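Why Do Houses Make Noises at Night?

You are lying in bed. The lights are off and everyone has stopped talking. Then you hear a creak from the hallway, and a minute later a tick from inside the wall. Nothing is there. The house is making the noise by itself, and there are good reasons for it.

Things grow and shrink

Almost everything gets a tiny bit bigger when it warms up and a tiny bit smaller when it cools down. Scientists call this expansion and contraction. You can't see it happen to a door or a floor, because the change is very small.

During the day, the sun warms the roof and the outside walls. At night the air outside gets colder, and the house cools too. The nails, boards and pipes all shrink, but they don't all shrink by the same amount. Metal changes size more than wood does when the temperature drops. A nail that fits tightly in a board may slip a little. When it slips, it makes a tick or a pop.

Wood also changes size with water. There is always some water in the air, even when it isn't raining. Wood soaks it up in damp weather and swells. In dry weather it lets the water go and shrinks. This is why a door may stick in summer and swing easily in January.
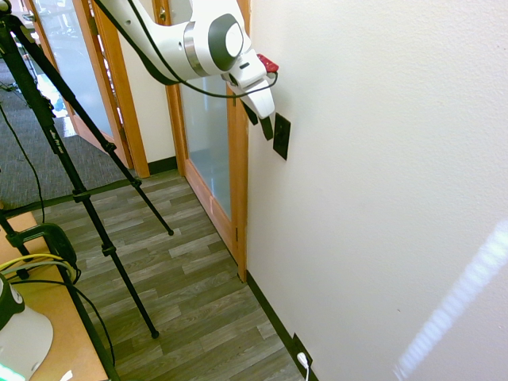 Pipes are some of the noisiest parts of a house. When hot water runs through a metal pipe, the pipe gets longer. If it is held tightly against a piece of wood, it can't slide smoothly. It pushes and pushes, and then it jumps. You hear a knock. After the hot water is turned off, the pipe cools and you may hear the same knock again as it goes back.

Why walls carry sound

Sound is a kind of shaking. When something knocks, it makes the air next to it shake, and the shaking travels to your ears. But sound doesn't only travel through air. It goes through wood, metal and brick as well, and it goes through them faster than it goes through air.

Many inside walls are hollow. They have a frame of upright posts with a flat board on each side, and air in the space between. A wall like this works a little like a drum. A small tick on the frame makes the whole board shake, and the board is big, so the tick sounds bigger than it is.

It can be hard to tell where a noise started. A pipe in the kitchen may knock, and the sound may come out beside your bed.

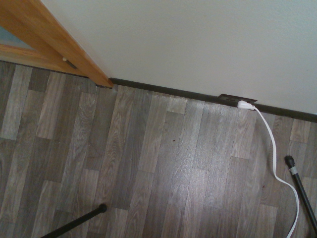
Iona Tosh wrote in to say that her stairs creak at night when no one has walked on them for hours, and she wanted to know if stairs can "remember" being stepped on. In a way they can. A step bends a little under your foot, and it may not go all the way back at once. Later, as the wood cools, it moves the last little bit and rubs on the board next to it.

Why mostly at night?

Houses creak in the daytime too. You don't notice because of the other sounds, such as cars, voices, the radio and the washing machine. At night those sounds stop and the small ones are left.

Try it yourself

You need a wooden ruler, a metal spoon and a table.

Put one ear flat against the table top. Stretch out your arm and tap the table gently with the spoon. Now lift your head and tap again just as gently. Which tap was louder? Try scratching the table with the end of the ruler, too, and listen both ways.

Words to know

Expand: to get bigger.
Contract: to get smaller.
Vibration: a fast shaking back and forth. All sounds are made by vibrations.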